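**Can a bamboo board really double as a trivet, or is that just something the package says?**

posted by *plotdale_renter* in Kitchen & Counters

I have a bamboo cutting board with a groove near the edges, and it lives in the middle of my counter because there's no cabinet wide enough for it. Over time it has turned into the place where everything lands. Black pots, black pans, whatever was last in my hand. The counter has a white and gray marble pattern and the lease says I pay for burn marks, so I'd rather ruin a board than a counter.

The Flunora page claims their boards are "stove to counter safe." Mine isn't a Flunora but it looks like the same thing at a higher price. I don't believe the claim, since the same page says the board "cleans itself," and I've owned bamboo for 6 years without seeing it clean anything. So: is it OK to set hot cookware on glued bamboo strips? And does the groove do anything besides collect crumbs?
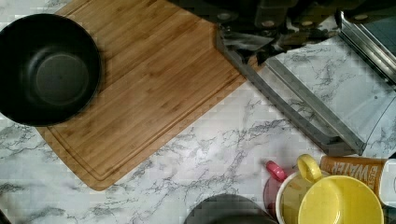

## grumbly_baker

Yes it's fine, I've done it forever. Warm pot, no problem. Oil it with the Carré stuff and you won't have any trouble.

## secondhand_skillet

I'd be careful with the answer above. "Warm" and "straight off a burner" are two different questions, and oil doesn't make anything heatproof. It keeps bamboo from drying out, and any cheap food-safe mineral oil does that. I paid 19 dollars for the Carré bottle once and couldn't tell the difference.

A bamboo board is strips glued together. A pot of rice that has been sitting on "keep warm" won't hurt it. A frying pan that was just searing something can leave a ring, and if you do it often, the glue lines start to open. Mine split along one line after a winter of that. It also cupped a little, so it rocked when I chopped, and that bothered me more than the scorch did.

As for the groove, it catches juice from a roast or a tomato if you don't flood it. It also makes the board a worse trivet. A wide pan can end up with its edge over the channel and tip when you bump the handle.

Get a cork mat or a wire rack for the hot stuff. And check what your lease says about heat in general, because small ovens get warm underneath too.

## plotdale_renter

Thanks, the glue part makes sense. I'll admit the small frying pan is the worst offender. The toaster oven and the two-slot toaster have the whole left side, with the kettle down in the corner, so the board is the only landing spot I've got in the middle.

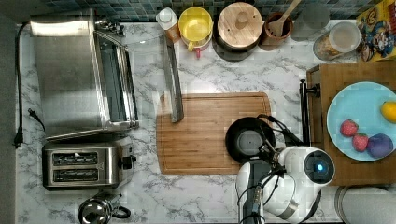
I looked at the Pristden silicone mats and the listing says "tested 1,000 times," with no word on what the test was. There are 184 reviews and half of them are about the shipping. A plain cork one from the hardware store in Plotdale will probably do the job.

Still not sold on oiling. If I skip it until May and the board hasn't cracked, I'm going to keep skipping it.

## secondhand_skillet

Skip it if you want, but at least stand the board on its edge to dry after you wash it. Flat and damp is how mine got the black spots.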